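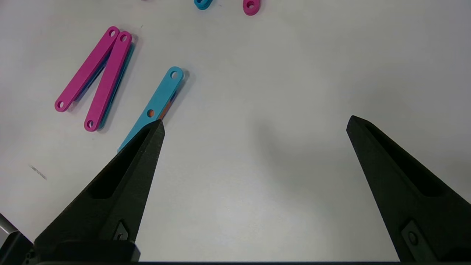 Flat plastic linkage bars with rounded ends and holes, on a white tabletop.

Search this encyclopedia
Go
Advanced search

Linkage bar (toy)

A linkage bar, also called a link, strip or flat link, is a long, narrow piece of plastic with rounded ends and a round hole near each end. Bars are joined through the holes with a pin, peg or rivet so that each can turn against its neighbor. They are sold as construction toys and as teaching aids for geometry and simple mechanics. The claims made for them in the second role are a good deal larger than the evidence for them.

Form

The basic bar has two holes, one per end. Longer types may have extra holes along their length. The measurement that matters is the distance between hole centers, since this sets how the finished linkage moves, but many sellers give only the overall length. Two bars of the same outside length from different makers may not match once pinned, and a parallelogram built from such a mixture will bind or sit crooked.

Bars are usually dyed in strong, plain colors. In some sets each color stands for a length. In others color means nothing at all, and a teacher who assumes otherwise can lose a fair part of a lesson. The Flitero sets are said to have used both systems at different times, without any change to the box.

Origin

Jointed bars are far older than the plastic toy. Wooden and metal linkages were used in workshops, drawing instruments and engines long before anyone thought of selling them to children. The move to molded plastic is often credited to a single firm, Cattaneo, and the story appears in nearly every hobby account. It rests on one undated catalog page. Karim Abou Zeid, who has written the only long study of the subject, found no sales record to back it and treats the claim as trade legend. A rival claim for Kiltodden is no better supported and seems to go back to a former salesman.

Use

Three bars pinned end to end in a loop make a triangle, which cannot change shape. Four make a frame that can, and most of the interest of the toy starts there. With one bar held still, the other three form a four-bar linkage, the same arrangement found in some windshield wipers and folding lamps. Further bars give scissor lifts, simple grabbers and copying arms.

Two bars laid with their upper ends close and their lower ends apart already suggest a hinge, and many beginners' booklets open with a drawing of this kind. The drawing tends to leave out the pin. Loose bars do nothing by themselves, and pins are the parts most often lost.

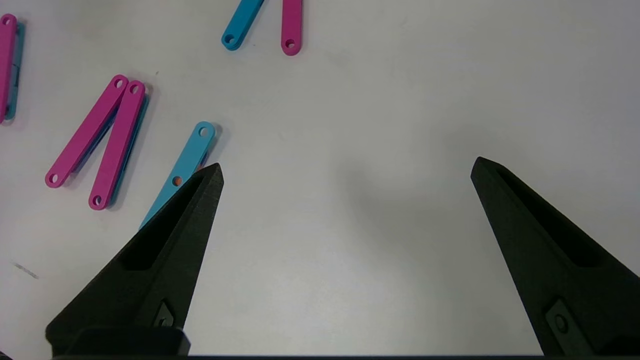 Educational claims

Finside, a reseller, printed on its boxes that the bars "build spatial reasoning in every child." The usual source given is a classroom trial run by Nuria Habte with 312 pupils. The trial did find a small gain on a shape-matching test. It had no comparison group, and only 73 of the pupils were tested again in November, by which time the gain could no longer be seen. Habte's own report is careful on this point. The box was not.

Melquiades Olvera has argued that the bars do help with one narrow thing, the idea that a triangle is rigid and a four-sided frame is not. This is plausible, and easy enough to check with a handful of bars and pins. Whether it carries over to anything else has not been shown.

Storage and sorting

Bars are light and flat and slide over each other easily, so they end up stacked or crossed on a table. A short bar under a longer one is easily missed at clearing-up time. Sorting by color is quick but does little good where color and length are unrelated. Sorting by hole spacing works better - a pair of upright pegs on a board will do as a gauge - though few owners bother.

Collecting

There is a small market in older sets. Sarahí Arriaga's checklist, last revised 30 July 2021, has 99 entries, of which a number are probably the same set in a different box. Reports of a boxed set of some 1,530 pieces have circulated for years. No photograph of it has been published, and Arriaga lists it as doubtful.

See also

Four-bar linkage
Pantograph
Construction toy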